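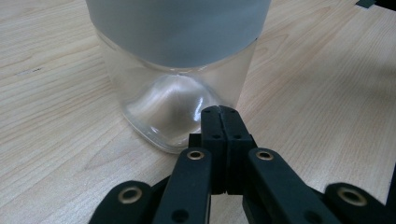 Fingers closed, pointing at the base of a glass bottle.

I promised Yamuna Suvarna I would write up our house rules for handling glass with the hand-held grippers, and as she has now asked me twice, it had better be done.

The rules started as a sheet of paper on the cupboard door. Takumi Kuroda wrote the first version when we moved into the Kallwood building, and it had grown to four sides by the time I took it over. Most of what was on it was sensible. Some of it contradicted itself. One line said to set the grip width before approaching the object and another, two pages later, said never to adjust anything until you were over the object. People picked whichever they preferred, and you could tell from the recordings who had trained whom.

So this is the version we use as of Apr 1, 2018. It covers glass only. Tins and cartons have their own page.

Start every take with the fingers fully closed. Hold them closed near the object for a slow breath, then open. This gives whoever checks the recording a known zero for the width, and it shows up a bent finger or a loose screw straight away. We used to do the zero once a session. Then a finger worked loose halfway through a batch and we threw away 70 takes, so now it is every take.

Look at the pivots before you pick the tool up. The brass bushings wear, and a worn one lets the link rock sideways. Hold the tool upright and wiggle each link with your thumb. If it moves sideways at all, the tool goes on the Furukawa shelf with a tag on it. Please write on the tag what you found. "Dodgy" is not enough.

Bushings get changed at 4000 grips whether they feel worn or not. Milagros Escobar thinks this is too early and she may be right, but they are cheap and she has agreed to live with it.

Glass is gripped on a straight part of the wall where there is one. On a bottle that narrows towards the base, stay above the narrowing, or the fingers will ride down as they close. If there is a sleeve or a frosted band, decide before the take whether you are gripping on it or on the bare glass, and write that in the log. The two behave differently under the finger pads and we want to be able to separate them afterwards.

Keep the fingertips off the table. If they touch the wood on the way in, stop and start again. A scraped fingertip will scratch glass, and the table has enough marks in it already.

No cracked or chipped glass, ever. Run a cloth round the rim and the base first, and if it snags, the bottle goes in the hard bin. This is the one rule on the page that has no exceptions and I won't be discussing it.

Lift no higher than 100 mm. Anything more has to go over the padded mat, with eye protection on.

Two things are still open. Shinji Katayama wants a rule about background objects, along the lines that nothing else should be on the table during a glass take. I'm against it, as real kitchen tables have things on them, but I do agree they should be kept out of reach of your elbow. The other is gloves. Hatsue Kamata wears them and I don't — we both think the other one has a worse feel for the trigger. For now it is up to you, but use the same choice for the whole session and log it.

The printed copy is on the cupboard door again, one side this time. If you find a mistake, write on it in pencil and I'll pick it up when I do the tins page later in April.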